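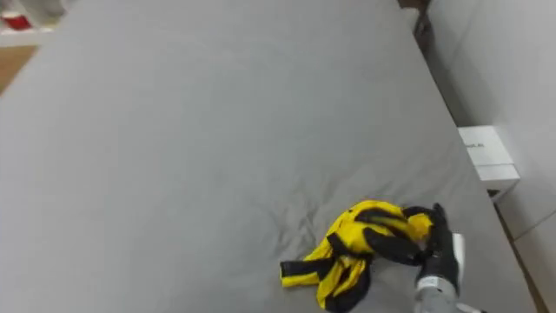

4.2 How followers answer criticism of celebrity parents

We turn now to the comments themselves, which took us far longer to read than we had planned. The 705 comments in our Rundilbridge sample were left under posts in which a well-known mother or father shared something small from family life - a lunch box, a late bedtime, a first pair of skates. Each was read by two coders and sorted into one of 5 groups, using the Raptis scheme described in Section 3.
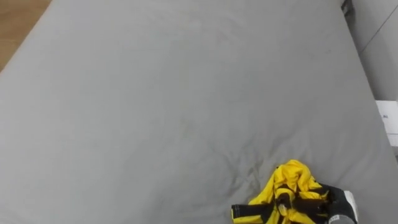 Reading time: 3 minutes

Most of the scolding was milder than the gossip pages would have us believe. A good many writers opened with a kind word and only then got around to the advice, and we came to call this pattern the "soft landing." We also looked at how the groups shifted once the parent had replied. 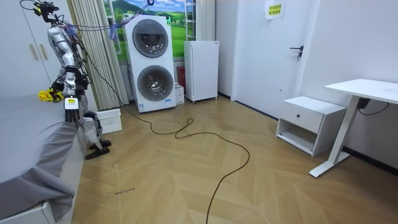 Replies from the parent tended to draw fans into the thread, and the fans were often a good deal sharper than the critics they were answering. We had not expected this, and it sent us back to the Gososmont threads for a second look.

Figure 3. A crumpled yellow cloth on a bed with a gray sheet. 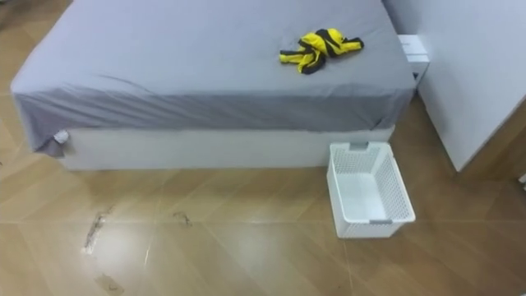
In those older threads the same thing happened, though more slowly - a fan's defense might arrive in November for a post made in the summer. The Binalance tool we used to collect comments does not keep deleted ones, so the harshest remarks may be missing from both sets.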